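# Ticket 2029: wrist view smears on approach, arm faster than the cell rule allows

**Site:** Zunddale, tiled cell
**Opened by:** Ihor Demchenko
**Assigned:** Defne Bozkurt
**Status:** resolved, one follow-up open

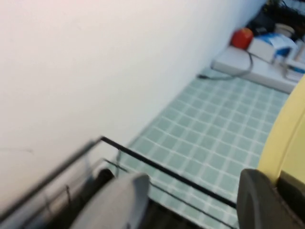

Our cell rules say the arm has to be at reduced speed before the gripper comes within 40 cm of anything it is going to pick up or pass close to. On the rack job it isn't slowing down in time. The wrist view is the easiest way to tell, as the two fingers and the rack should be sharp by this point and the fingers are heavily blurred. Even the grout lines between the floor tiles are a bit soft. There is also a grey cable running across the front of the low white shelf, with its plug end on the tiles, and that breaks the floor rule whatever the arm is doing.

**Steps to reproduce**

1. Load the rack program from the Stastis controller.
2. Run in auto with the guard closed.
3. Watch the wrist view from the approach point onward.

Expected: speed drops to 30 per cent before the approach point.
Seen: speed drops after it.

---

**Defne, 9:10 am**

Confirmed on the first run. Moved the program to hold and put the tag on the pendant. Please don't clear the tag until this ticket says so.

Asked Ihor whether the speed override had been touched. He says no, and the log agrees with him.

**Defne, 9:55 am**

Checked the zone file. The reduced speed zone is measured from the tool flange. The rule measures from the fingertips. The old gripper was short enough that no one noticed the difference. The Vasylenko fingers are longer and the zone was never redrawn when they went on in February.

So the controller is doing what it was told and the zone is wrong.

**Ihor, 10:20 am**

Does that affect the other programs or only the rack one?

**Defne, 10:35 am**

Any program that uses the shared zone file. I count 39. Most of them work well inside the zone, so they are already slow by the time it matters. They still need checking. All of them are on hold until then.

**Defne, 1:15 pm**

Changes made:

- Zone origin moved from flange to fingertip, using the measured tool length and not the one on the data sheet.
- Slowdown tied to zone entry, so it no longer depends on where the programmer put the approach point.
- Tool length added to the change form. Whoever swaps a gripper or fingers has to fill it in and get a second signature before auto is re-enabled.

Ran the rack program in manual first, then in auto. Speed is at 30 per cent before the approach point on every run. Wrist view is readable.

**Ihor, 1:40 pm**

Watched two of the auto runs from outside the guard. Happy with it. Tag can come off for the rack program only.

**Defne, 2:05 pm**

On the cable: section 4 of the Olulska floor rules says nothing loose on the tiles inside the guard, and unused leads get coiled and tied or taken out of the cell. I've taken that lead out. The tangle of black cables at the shelf needs sorting too, but I'd like to trace each one before anything is unplugged.

**Follow-up**

- [x] Rack program released
- [x] Change form updated
- [ ] Remaining programs checked against the new zone (Defne)
- [ ] Shelf cables traced, labelled and tied (Ihor)

Leave the ticket open until the last two boxes are ticked. If you need one of the held programs sooner, write it here and I'll move it up the list.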